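We have heard the pitch too: show the robot once and it will do the job forever. Rindero was set up in Cliltstead by people who had bought that pitch, paid for it, and ended up moving the boxes themselves. We teach robots household and light shop tasks by remote control. A person works the arm, the arm does the task, and the recording goes to whoever is training the model. It is slow work and we charge by the hour for it.

Most of our sessions now run in simulated rooms before anybody touches hardware. We were against this for a long time, and a couple of us still are. A simulated table never wobbles unless you tell it to. But a bad idea costs less in there, and we have plenty of bad ideas in a week.

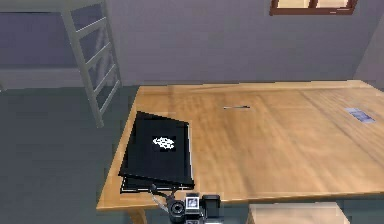
*Tabletop session: book, pen and card, with the gripper at the front edge.*

## What we do

A customer sends us a task in plain words. "Put the book away" is a typical one, and it is a terrible instruction. Away where? Closed? Which side up? We send back a list of questions, and about half the value of hiring us is in that list, though it's hard to get anyone to pay for it.

Then an operator drives the task by remote until the motions stop being embarrassing. Only after that do we start keeping recordings. For a single task we usually hand over 185 of them, picked from a pile of almost 800. The rest are late grasps, dropped items, and runs where the operator got the result by luck. Some shops sell you the whole pile and call it a bigger dataset. We think a model trained on luck will have to be lucky.

Our control software is called Kwok. It runs on an ordinary desktop with a pair of hand controllers, and it logs every pause. Operators dislike that part. We kept it because a long pause in front of a drawer generally means the camera view is poor, and then the robot is going to be guessing as well.

Furniture takes up more of our year than anything else. Cabinets sound easy until you try to open one with two fingers and no feeling in them.
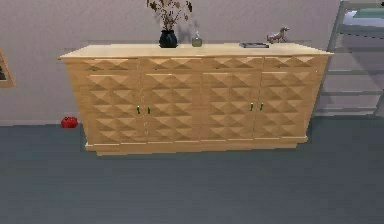

## What we don't do

- We don't promise that a taught task will carry over to your kitchen. It may. Test it there.
- We don't edit a failed run into a good one.
- We don't do demo videos at double speed. If you want one, there are firms that will be glad to help you.
- We don't take work where the robot would be lifting a person. Remote control has a delay, and ours is no exception.

We also turn down "learn from one example" projects, having tried 2 of them. Both looked fine in the office and fell apart as soon as a chair was moved.

## How we got here

We began in a rented unit behind the Steltex building, teaching by hand only. You held the arm, pushed it through the motion, and it played the motion back. That still has its place. For a fixed job like pressing a lid down in the same spot all day, it beats anything fancier and we'll tell you so, even though it's the cheaper job for us. It does very badly once things start to move around, and in a home they always have.

Remote control came next, then the simulated rooms. We keep 32 of them at the moment, and each gets rearranged between batches.
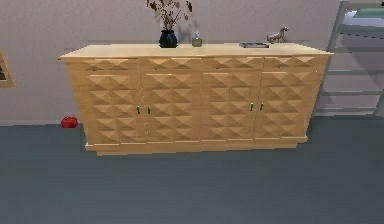
Our worry with simulated furniture is that it makes operators look better than they are. A new operator can post clean numbers in a week and still have no idea how a sticky hinge behaves. So we try to pick pieces that leave some room to go wrong. The sideboard with the green handles is one we use in training, and its pulls are short, slim bars set in pairs, one on either side of the seam. Reach a little too far across and you have the wrong door. Operators complain about it – we take that as a point in its favor – and nobody moves on to customer work before they can pick the correct pull on request.

## Working with us

Write to the Cliltstead office with the task, the robot you have, and what you've already tried. The last one matters most. We take new projects in January and again in June, and in between we're busy recording. If your task is a poor fit for teaching, we'll say so in the first reply and there's no charge for that.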